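Lovero hand-held gripper: bench gallery

Posted Apr 4, 2023 by Leonilde Azevedo

The Lovero is a hand-held gripper with a wide-angle camera built in, sold as a kit or rented by the week through Potport. We had one on our bench for a review and kept the work ordinary: drinks, cups, boxes, whatever was within reach.
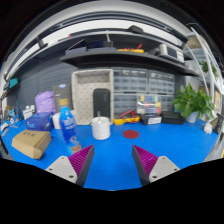
Fingers open, with the blue bottle standing behind the left one and the white cup to its right.

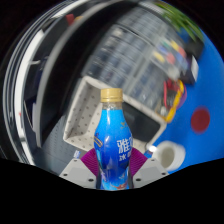

Closed on the lower part of the bottle.

Handling

Callum Gourlay and Tươi Lưu did most of the bench work. Both found the trigger stiff for the first hour and fine after that. The travel is long, so you can stop partway and hold a finger position without locking it. There is a lock, on the left side of the handle, and it is placed badly for anyone with small hands. Tươi ended up working it with her other hand.

Fingers

The soft pads are replaceable and come in two hardness grades. We used the softer set throughout. Changing a pad takes a few minutes with the supplied hex key, and the screws are short and easy to drop. Order a spare bag with the kit. Potport sells them separately and shipping on a bag alone costs more than the screws.

The pads pick up lint. Wipe them with a damp cloth. Alcohol left ours slightly tacky for the rest of the day.

Camera and recording

Video goes to a card in the handle. Lovero also offers a cable for live viewing on a laptop, which we tried once. It worked, but the cable pulls on the wrist and Callum took it off again.

The lens is very wide and lines near the rim bend a lot. The software will flatten the picture if you want that. Orest Bilyk, who handled the files, left it alone and worked with the originals. He recorded 47 clips in all and lost one when the card was pulled too soon.

Battery

Lovero gives no figure in the manual. Ours ran for about 5 hours of stop-and-go use. It charges over USB-C and can be used while charging.

Price and what comes with it

The rental is $500 a week, with the carrying case, one card, and both pad sets. The extra pads are $29 a pair. A purchase price is given on request only, and the answer took Potport several days.

Complaints

The case latch broke in the first week. The manual still shows the January version of the menu, so two of the settings have different names. Chiến Lương has sent Lovero a list of the pages that need fixing.

Questions about the rental go to Potport. Questions about this page can come to me.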